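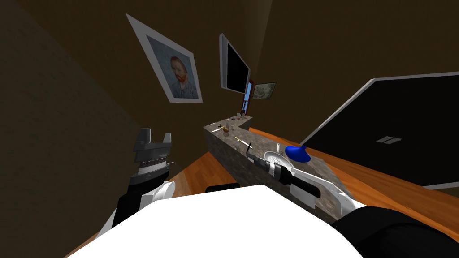 Jimham in the sim kitchen, right hand on the handle, me on the controllers, loving every second.

Right, I promised a proper thread on what I've been doing with my evenings, so settle in. Short version: I'm teaching a robot kitchen jobs by doing them through its arms. Long version below (it's long, sorry).

1/ The kitchen is simulated. We call the build Doucet, after the street our first office was on. The robot inside it is Jimham, two arms, two grippers, one big white body that I look out over the top of. I wear the headset at home and hold a controller in each hand. When I move, the arms move.

2/ Yes, there's a Van Gogh-style self-portrait on the wall. Red beard, blue swirls, the lot. I've spent so many hours in that kitchen now that I feel I know him!

3/ So what does "showing it" mean? I do the job from start to finish, as smoothly as I can, and everything gets saved: where the arms went, when the fingers opened and shut, what the robot could see. Then the model trains on a big pile of those and tries to work out what to do by itself.

4/ One go at the job is one demo. The target for this job is 200 good ones. As of tonight (3/1/24) I've got 70 in the bag. I thought I'd be bored by now and I'm really not.

5/ The first evening was a comedy. I kept reaching as if the arms were mine. They aren't the same length as mine and they don't bend in the same places, so I'd go for something on the counter and stop short, or sail straight over it. Your brain does catch up though. Give it an hour and you stop thinking about your hands at all.

6/ The thing I find hardest is the tilt. The view goes with the robot, so when it leans, the whole kitchen leans. Walls going one way, counter going the other. Zoi Galanis warned me to keep a biscuit nearby for the queasiness and I laughed at her. I now keep a biscuit nearby.

7/ Handles are my favourite bit. You line up the fingers, come in slowly, close, and then wait a beat before you lift. That pause matters loads. If I rush it the robot learns to rush it, and a rushed grip slips.

8/ Same goes for every other habit you've got. I have a little wobble before I grab things, always have, never noticed. Sunita Brannigan played one of my early batches back at double speed and there it was, wobble, grab, wobble, grab. Then she showed me the trained version doing exactly the same wobble. I nearly fell off my chair. A robot with my wobble!

9/ We binned that batch and I started again. No hard feelings, it was the most useful five minutes of the month.

10/ Counter clutter is the other big one. There's a round silver strainer or bowl thing with holes in the middle, a bright blue cone, a knife further along, and a huddle of little bottles near the corner. None of it gets tidied away before I start. I love that, because real worktops are a mess, mine certainly is.

11/ What you have to learn is how wide your arm is. You watch the fingers so closely that you forget the great thick forearm coming along behind. I once did a perfect pick-up and swept half the counter with my elbow on the way out. Marked as a fail, quite rightly.

12/ Someone asked what the left hand does while the right one's busy. Mostly I park it low and open, well out of the way. But "parked" has to be the same sort of parked each time. If it's drifting about, the model decides the drifting is part of the job and copies it faithfully.

13/ Fails, by the way, aren't deleted. They go in a separate folder with a note. "Missed the handle." "Caught the edge." "Sneezed." That last one's real.

14/ How I run a session, for those who asked:
5 practice goes that don't get saved
then demos until I feel my shoulders creep up
5 minutes with the headset off, looking out of the window
back in for one more lot, then stop

15/ Stopping is a skill. My last few of the night are always the worst of the night. I get floppy, the paths get longer, the grips get sloppy. I'd much rather hand Sunita a small clean batch than a big tired one.

16/ Couple of replies I want to answer properly. "Why not just program it?" You can, for one handle in one spot. Move the handle a bit and you're back at your desk. With demos I can start from a slightly different place each time and the model gets a feel for the whole range, which would take me ages to write down.

17/ "Why not use a real robot?" We do that too, on the Miltance rig at work, and it's brilliant. But in the sim I can drop a knife on the floor and nobody's toes are at risk, then hit reset and the kitchen's back as it was. I can also do it in slippers.

18/ "Does it carry over from sim to real?" Partly! Reaching carries over nicely. Gripping is fussier, the real fingers have a give to them that the sim ones don't quite get right. So the plan is lots of sim demos first, then a smaller set on the real arms to finish it off. Zoi's running that half and I'm very jealous.

19/ The recording tool is called Trorer and it's ours, rough edges and all. The save button used to sit right beside the discard button. I'll leave you to picture how that went. They're now on different hands and I'm a calmer person.

20/ My mum had a try when she came round. Never held a controller in her life. She was slow, careful and didn't knock a single thing over, and her demos were cleaner than my first dozen. People who play a lot of games tend to be quick and a bit jerky - she moved as if she was carrying a full cup of tea. I've been copying her ever since.

21/ So if you ever get the chance to do this, go slowly, breathe out before you close the fingers, and say what you're about to do out loud. It sounds daft but it stops you changing your mind halfway, and a changed mind is a horrible thing to train on.

22/ Next up is both hands at once, one holding steady while the other works. I've had two practice goes and I was dreadful. Can't wait. We're hoping to have something to show in April, and I'll post clips, good and bad.

23/ Questions welcome, I'm about for another hour or so. If you've done this sort of thing yourself, tell me how you keep your idle hand still, because mine has started drifting again.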